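Match-Worn Shirt Authentication Assistant - Bernent Sports Archive

Bernent is recruiting an assistant to record and verify match-worn football shirts before loan or sale. The post is fixed-term, starting in October, at our Ulard store.
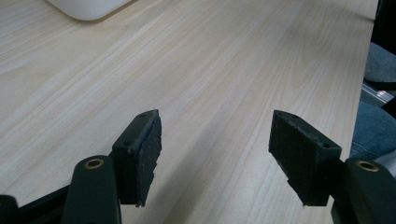
Light wood tabletop.

Duties include checking stitching and label codes against the Lamptey register, which holds 1,002 entries - 564 of them still unverified.

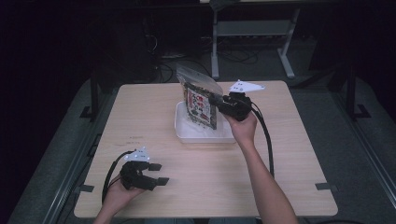
Applicants need two years' experience in textile or collections work. Knowledge of the Brullia database is useful but not required. 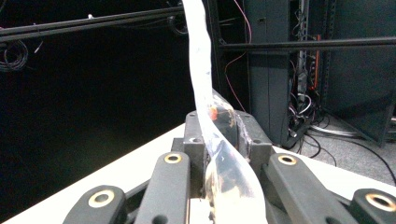 Vol. 7, No. 2

Send a CV and covering letter to Ewurabena Atinga, Registrar, by noon on the closing date.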